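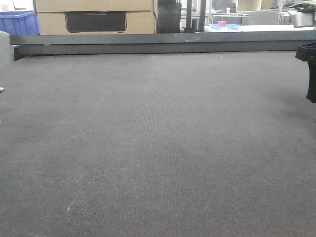 A alcatifa cinzenta não é neutra

Por Deolinda Meireles

A escolha do cinzento-antracite para pavimentos de trabalho costuma ser defendida com um único argumento: disfarça a sujidade. O argumento é fraco. Um fundo escuro de fio bouclé apertado, salpicado de fibras mais claras, absorve bem o pó fino, mas denuncia o cotão e as marcas pálidas de arrasto. Na alcatifa da fotografia há uma dessas marcas, em diagonal, e há partículas à superfície, sobretudo ao fundo, junto à viga metálica.

É nessa linha que insisto. Os planos de limpeza são redigidos por área e medem-se em metros quadrados aspirados. A sala Petar, no edifício Barreto, tem 302 metros quadrados, e o caderno de encargos prevê duas passagens semanais. Não refere perfis, calhas nem pés de mobiliário. O bocal normal, com cerca de 18 centímetros de profundidade, não chega às faixas sob os elementos baixos.

Defendo que o contrato passe a especificar o perímetro e os obstáculos fixos, com bocal estreito e frequência própria. O custo adicional, no orçamento que pedi em novembro, era de 160 euros por trimestre. Substituir placas gastas antes do prazo sai mais caro, e as placas novas raramente acertam no tom das antigas.

Quanto à cor, preferiria um cinzento médio de mescla irregular. Mostra um pouco mais o pó do dia a dia, o que obriga a aspirar a tempo, e tolera melhor as marcas de arrasto.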